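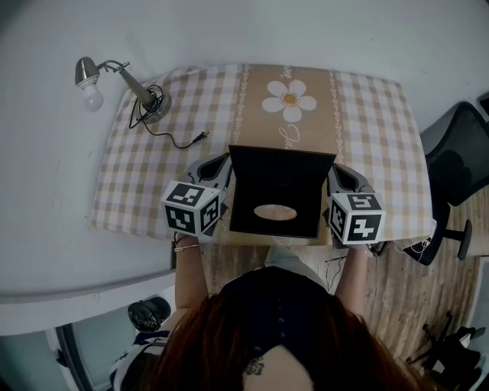
Student Projects / Robotics / Data

# Drornulura tabletop set

Posted 2021-12-03 by Cecilia Amoah
2 comments · 24 shares

Drornulura is the Coltton robotics club's practice dataset for two-handed tasks. Members record short table jobs with a pair of hand-held grippers, and the second-year group uses the recordings to train its arm controller for the February round of the Aidoo student competition.

## What is in it

- 500 recordings, one folder each
- 27 tasks, listed in tasks.csv
- overhead video, plus the position of each gripper worked out from the marker cubes

The tissue box tasks are numbered first in tasks.csv. They involve holding the box from both sides, turning it and setting it down again. We kept ordinary tablecloths on the tables — the controller has to cope with patterns.

## How to load it

Run the Ginis script in /tools from the top folder. It writes one text file per recording with left and right gripper positions. Left and right always mean the operator's own hands.

## Known problems

Marker tracking drops out when a cube is tilted too far or an arm passes over it. Those stretches are left blank in the position files. Please don't fill them in before you compare results with the other group.

Lamp position was not fixed between sessions, so shadows vary.

## Use

Club members may use everything. Anyone else should write to Roland Cheetham first — operators agreed to coursework and competition use only.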